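Do I need another clipboard manager?

September 2022

I have been using Teteo on my Mac for three weeks now, and I still can't decide whether it solves a problem or just moves it somewhere else.

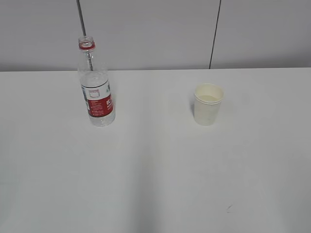

The pitch is simple enough. Everything you copy goes into a list, and you press a key to bring the list up and paste an old item. Plenty of apps do this already. Teteo claims to be cleverer because it sorts what you copy into groups (links, addresses, bits of code, pictures) without being asked. Corina Lanz recommended it to me, and she is usually hard to please, so I paid up.

The sorting is where my doubts start. It put a phone number under code. It put a line of shell script under addresses, I suppose on account of the slashes. You can drag things to the right group by hand, but if I wanted to do filing I'd have kept my old text file. The settings have a switch called "Learn from corrections". I turned it on the first day and I can't see what it has learned.

Search is better. I had 1443 items in there by last weekend and it found an old booking reference before I'd finished typing. Credit where it's due. Then again, Prudeck did that too, and Prudeck never asked me to make an account.

About that account. You need one to keep more than 59 items, even if you never sync anything. The help page says this is "to protect your history". Protect it from what? My clipboard holds passwords, half-written emails and my bank details, and I would like it to stay on my own machine. There is an option to ignore certain apps, and it did skip my password manager. It didn't skip the browser, where I copy passwords just as often. I wrote to support and a polite reply came back after 2 days telling me to clear the list regularly.

Cyrill Sutter says I'm being unfair and that every app of this kind has the same hole. Possibly. He also runs 16 things in his menu bar and thinks his laptop is slow because of the weather.

The next big version is promised for December, with local-only storage and "smarter groups". I'll believe in the first one when I see it and I have no hopes for the second. Until then I've gone back to Prudeck for work – ugly icon, no groups, no account – and left Teteo on the old machine in the kitchen, mostly for recipes. It filed the last one under links.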